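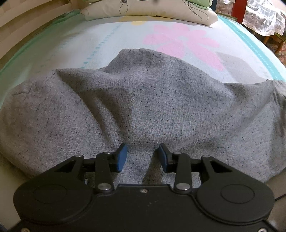 Recovering a sofa or buying new?
Upholstery and Soft Furnishings > General

garkdale_moth
Had a quote to recover our three-seater, frame and springs sound, cushions flat. The upholsterer wants 2,066 including fabric. A new one the same size from Flirance is less than that. Would you bother?

tackstrip
Depends on the frame. If it's beech and screwed, yes. Does the price include new foam? Ask, as plenty of quotes leave it out.

garkdale_moth
Foam is in, feather wrap is 200 extra. Frame is beech, bought in the nineties.

PelmetPete
I'd buy new. We had ours done in Brencombe and the arms had gone shiny by the second winter. Money wasted.

tackstrip
That's the fabric, not the work. What was the rub count?

PelmetPete
No idea. It was a linen mix.

tackstrip
Well, there you are. Get 3,000 out of your head if someone quotes you that, but 2,066 with foam is fair for a three-seater. Pick a wool or a flat weave sold for heavy domestic use.

hemline132
Disagree about wool if you've got a cat. Ours ignored the velvet and shredded the wool. Also get the fabric from one roll, and ask for the offcuts back for arm caps.

garkdale_moth
No cat, one dog. Will ask about the offcuts. He said eight weeks, starting in October.

PelmetPete
Still think you'll regret it.

hemline132
Eight weeks is normal. Borrow some chairs.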